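# Collecting demos at home: speaker notes

Parvathi Amin, Drindcombe meetup, evening slot. 20 minutes plus questions.
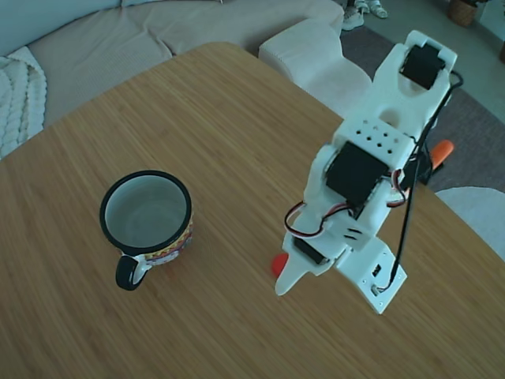 *Slide 1. The arm and an empty mug on the tabletop.*

**Opening (2 min)**

Say who I am. I work on the Koka project with Natnael Tamiru and Ekkachai Saithong. We train small policies for cheap printed arms. Tonight is about the data, so very little on the model.

Leave slide 1 up while people sit down. Mention that the arm is white printed parts and black hobby-size servos, and that the wires hang out in loops. Someone will ask about the loops. Answer: we snagged them twice in the first week, and now we check them before every session.

**What we were after (3 min)**

- One task: pick up a mug and put it down on a marked spot.
- One person driving the arm by hand with a second, matching arm.
- Every attempt saved, good or bad, with a label added the same day.

We recorded 591 attempts in June. We kept 179 for the first training set. Pause on that - people expect the two numbers to be closer.

**Why so many were dropped (5 min)**

Go through these slowly. They are the useful part of the talk.

1. Driver hesitated. The arm hovers over the mug for several seconds and the policy learns to hover. This was the biggest group.
2. Mug moved by hand in the middle of a recording. Usually me.
3. Gripper closed on the handle in some runs and on the rim in others, with nothing in the label to say which. We settled on the rim. Handle runs went into a separate folder and we have not used them yet.
4. Start pose drifted. Ekkachai found this one by playing the first second of each file back to back.
5. Sunlight moved across the table during long afternoon sessions. We kept some of these on purpose later, once the simple version worked.

If short on time, skip 4.

**Working in a living room (3 min)**

Go back to slide 1 and point at the background. Sofa with a throw on it, white chairs, a gray rug, sneakers on the rug, a plant in a basket. We wanted that kind of clutter in the data. Vichien Thaweesak's earlier set was shot against a plain backdrop, and the policy from it failed the first time a chair was in view.

The table grain is worth a mention too. It is fine and light brown, and our first mug detector did badly on it. The mug with the black rim and the colored band was easier for it than the plain one.

**Session routine (3 min)**

Read this straight off the slide:

- Check wires, home the arm, record five seconds with no motion.
- Place the mug from the position list. Do not choose the position yourself.
- Do 13 attempts, then stop and label them.
- Switch drivers after each block if there are two people.

The position list matters. When we placed the mug by feel, it ended up on the left side of the table nearly every time. Natnael wrote a short script that prints the next position and which way the handle should point.

**Results so far (2 min)**

Keep this brief. The policy trained on the 179 picks up the mug from most listed positions. It is poor when the handle points at the arm. Adding back the hesitant runs made it slower and did not help with the handle. No plot for this yet, so do not promise one.

Apinya Intarasuk is repeating the collection with a different driver and a target of 900 attempts. Her labels use the same sheet as ours, with one extra column for where the grip landed.

**Questions I expect**

*Can one person do this alone?* Yes, but labeling gets sloppy after the second block. Take a break.

*Do you keep the failed grabs?* Yes, all of them, in their own folder. A miss followed by a clean second try is worth having. A miss where the driver gives up goes unused for now.

*Will the data be shared?* After Apinya's round is done and the audio is stripped. We left the microphone on for the first few sessions.

Last slide: contact address and the link to the label sheet. Leave it up during questions.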